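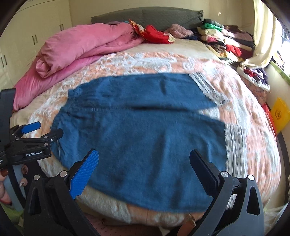

Wide-leg blue pants, gathered elastic waist, patterned trim at both hems. Please advise.

Posted in: Laundry & Closets > Folding

poltergeist_sock
I have reached the stage of life where I post pants on the internet. These are the problem pair. Every other thing I own folds into something that could pass for a rectangle. These fold into a manta ray. The legs are wide, the waist bunches up and refuses to lie as wide as the rest, and the trim on the hems is gray and white and the only reason I bought them, so I'd like it not to get creased to death.

I have 4 inches of shelf height to work with and a bed that has to be cleared by 10 p.m. if anybody plans to sleep in it. What do you all do?

hemline_hattie
One leg over the other, crotch point tucked in so you have a straight edge, then bring the hems up to just short of the waistband. Then thirds. I have taught this to two teenagers, one of whom listened.

Your problem in the photo is that you've got the legs splayed. Close the gap at the hems before you do anything else.

Karam_and_on
Roll them.

hemline_hattie
Do not roll them.

Karam_and_on
I've rolled every pair of pants I've owned for years and I'm a happy man. Start at the waist, since elastic doesn't care what you do to it, and finish at the hem so the trim ends up on the outside where you can admire it. Stand it in the drawer like a burrito.

hemline_hattie
She said shelf. A burrito on a shelf rolls off the shelf.

poltergeist_sock
It's he, but the point about the burrito stands. I tried rolling in February and spent the month picking pants up off the closet floor.

Tarmo Baranauskienė
You're all starting too late. The trouble is the surface. You are trying to fold a soft thing on top of a fluffy thing on top of a mattress. Of course it wanders. Take them to the kitchen table, smooth out those long wrinkles in the near leg with your hand, and then whatever fold you choose will come out looking like you meant it.

I say this as a person who worked a season in the back room at Vosus, folding linen pants for the sale tables. I did 323 pairs in one shift and never once used a plush blanket.

poltergeist_sock
My kitchen table currently has the rest of the laundry on it. That's how the laundry got to the bed.

nine_lives_nine_loads
Hang them. Why is this a discussion? Wide legs go on a hanger, clipped at the waist. Elastic waists take clips fine.

hemline_hattie
Elastic waists get clip dents and then sag in the middle like an old clothesline. Fold them over the bar if you must hang them.

nine_lives_nine_loads
Over the bar gives you a crease at the knee.

hemline_hattie
Which falls out in ten minutes of wearing. You're talking about pants, they'll have knees in them.

Jorkel77
Unrelated to the pants, I would like to talk about the blanket. Is that peach? It looks like sleeping on sherbet. Also very fond of the headboard.

poltergeist_sock
Peach and white, yes. It sheds on navy, a fact I learn again every winter.

Karam_and_on
I see folded stacks in the corner, so clearly you do know how to do this. What's with the heap of pink comforter on the other side?

poltergeist_sock
The comforter is a separate thread. The comforter may be a separate forum.

Tarmo Baranauskienė
Comforter goes in the bottom of the closet, folded in half the long way and then rolled. There I will permit rolling.

Karam_and_on
I'm framing this.

poltergeist_sock
OK, update. I cleared a patch of kitchen table and did Hattie's fold with Tarmo's smoothing. Legs together, point tucked, hems up short of the waist, thirds. It comes out at a bit under 4 inches if I press down and don't let go. Letting go, more like five. The trim is on the inside and flat, though, so I'm counting it.

nine_lives_nine_loads
You could also put them on the top of the stack, where shelf height becomes somebody else's business.

hemline_hattie
Put a sweater on top for a night, they'll settle. And fold the waistband down to the inside next time, it's the elastic that's making the lump.

Karam_and_on
Or roll them.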